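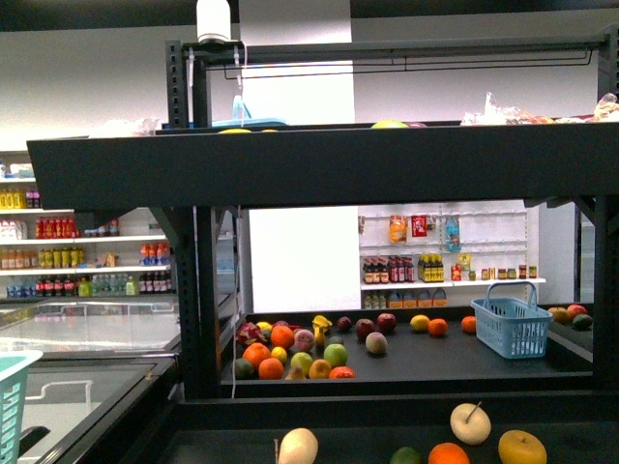

Kustirberg Produce Shelf – read me first

Kustirberg is a list of fruit, with the odd vegetable, as laid out on a black display tray in a room done up like a small greengrocer's. It holds 1259 entries. Each entry is one arrangement of the tray: what was on it, what was next to what, and what had rolled somewhere unhelpful.

Maintained by Heledd Gwynne. Complaints about the citrus go to Tyra Bråten, who named the categories.

What is in it

entries.csv – one row per arrangement
names.csv – the agreed name for each kind of produce
disputed.csv – 389 rows we still argue over

Naming rules

Use the plain shop word. An orange is an orange, whatever its size. We did once have "large orange" and "big orange" as separate things, and that was a bad July.

Lemons and limes go by colour. A small dark green fruit with no better clue is entered as "green, small" and left for Tyra.

Apples are split into red, green and yellow-green. A red apple with yellow streaks is red. A pale one that might be a pear goes in disputed.csv, where it will have company.
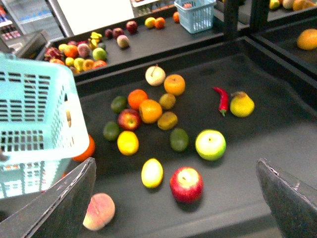 Chillies count as vegetables for our purposes. Botanists are welcome to fork the list.

Kiwis get mistaken for small brown pears more often than anyone here likes to admit. Check for a stem before you commit.

Baskets and bags are recorded in the "other" column and never as produce. The upper shelf has its own column, which most people forget to fill in.

Known problems

Bananas are entered by the bunch in the Bimar half and singly in the Panasiuk half. The two halves were merged on a Monday.

"Plum" and "dark red apple" were swapped in 10 rows. We have found 5 of them.

Peaches are under P. Nectarines are also under P, for reasons lost with the old spreadsheet.

Changes

Send corrections one row at a time, with the row number.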